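Kolodgate Tidying Project – Frequently Asked Questions
Last updated 2019-06-09

I get a lot of the same emails about our method, so I've put my answers in one place. If yours isn't covered, write to me anyway, I do read them (slowly).

What is Kolodgate?

Kolodgate is our research project on teaching a humanoid to put everyday household stuff back where it goes. The method is called Brurkeo. The short version is that a person guides the robot through a task a bunch of times, and the robot learns a motion from those runs, using the view from its head and the views from its wrists together. The part I'm excited about is how we mix the views, and I'll get to that!

Why shoes? Why not cups, like everybody else?

Cups are great, and we did cups first. But footwear is soft, it comes in twos, and it has a right way around, so a lot can go wrong in a small space. Also it lives down near the floor, under things, where a robot has to bend and reach at the same time.
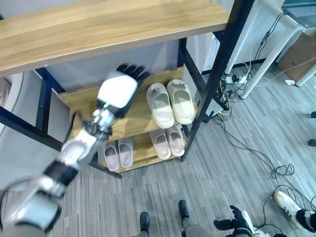
Brurkeo splits every reach into a far part and a near part, and it decides for itself when to hand over from one to the other. In the far part the head view does nearly all the work. It picks the goal and plans a path for the arm that keeps clear of whatever is in the way. A low rack is a good test of this, and one with a big wooden shelf right over it is better still, because the hand has to come in through the gap between the two. With slides on both tiers, the path also has to change depending on which pair you want. The lower tier is still our worst case.

How many runs did you train on?

The full set is 994 guided runs. We trained on 700 of them and kept the rest out of training. When we went back and tried a smaller set of 442, the upper tier was still fine but the lower tier got a lot shakier – lots of hands stopping short and then sort of hovering there. I'd love to tell you exactly how many runs you need for your own setup, but I'd be guessing.

What do the wrist views add?

Mostly the last little bit of the reach. From up at the head, the robot's own arm tends to get in front of the thing it's after. The wrist views move with the hand, so once you're close they carry more useful news about what's changing. They're also full of the robot itself, and we were sure at first that this would hurt us. We tried masking those parts out and the results got worse, so we left them in. My best guess is that having something fixed in view gives the network a steady reference, but that's a guess and I haven't proved it. 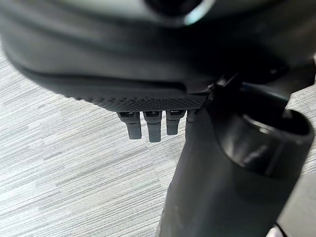 Does the robot need to know the layout of the room beforehand?

It doesn't use a map. It works from what it sees at the start of each run, and we shift the furniture a bit between sessions so it can't just memorize one spot.

What happens when the picture gets blurry?

Fast arm moves smear the wrist view, and early on this gave us jumpy motions. Now each wrist view gets a sharpness score, and when the score drops the method leans on the head view and the last 3 good wrist views until things settle down. It's a simple trick and I kind of wish we'd tried it sooner. We named that piece Lui, so if you see Lui in the settings file, that's the blur handling.

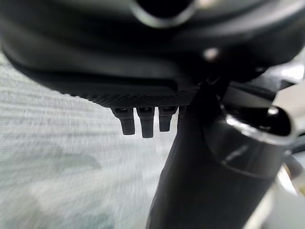
Wrist view with motion blur on the pale gray surface behind the gripper.

Can I get the code and the data?

The code, yes, just ask. The data is going out through Vollolari, our shared archive, and I'm aiming for October. The labels need another pass first – I found some runs tagged with the wrong tier.

Will it work on my robot?

If you've got a head view and at least one wrist view, you can give it a try. You'll need to collect your own runs, though. Ours won't carry over to an arm with a different reach.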